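1/ People ask me often if a machine can already do the small boring jobs in a shop. I have a small card shop, so I can only speak about cards. Sorting, putting in a holder, putting on the stand. I will try to be fair.

2/ For a person this is very easy work. I do it while I talk on the phone. My hands know where the card is, and I look maybe one time. A machine has to do all of this with two grippers and much attention.

3/ On 5/31/25 I visited the Kininus workshop, where they try chores from real shops on a table with two arms. The table has the name Nomska. I asked them to show me the cards and not the nice demo.

4/ Two arms, one small job:
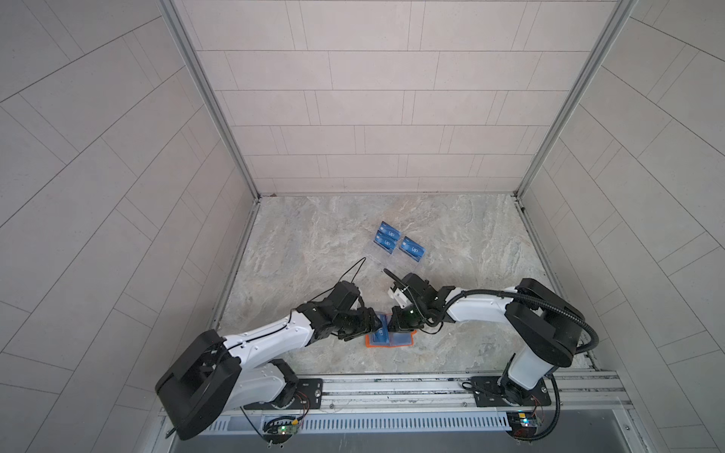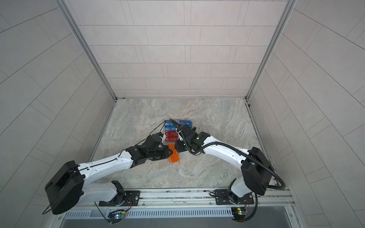
5/ What is hard, in my opinion

A card is flat and thin. If it lies on a smooth surface, there is almost nothing to hold. I use my fingernail. A gripper has no fingernail, so the people there think a lot about the edge and the angle.

6/ The second hard thing is that two arms must work very close to each other and not touch. We learn this as small children, and then we forget that we learned it.

7/ About speed. I stayed for 14 tries and I did not use a stopwatch, so please do not ask me for seconds. I am faster. My nephew is also faster, and he is eating at the same time.

8/ My shop has about 3,000 cards that wait for sorting. Would I give them to a machine this year? No. Would I give it 50 cheap ones on a quiet evening, to see what happens? Yes, with pleasure.

9/ For the home I am less hopeful. In a shop the table is always the same table. In my kitchen nothing is in the same place for 2 days.

10/ Somebody from Arrieta wrote to me that folding towels is easier than cards. I have not seen it, so I can't say. If you have seen it with your own eyes, please tell me how it was.

11/ I go back in August with thicker cards and will write here again.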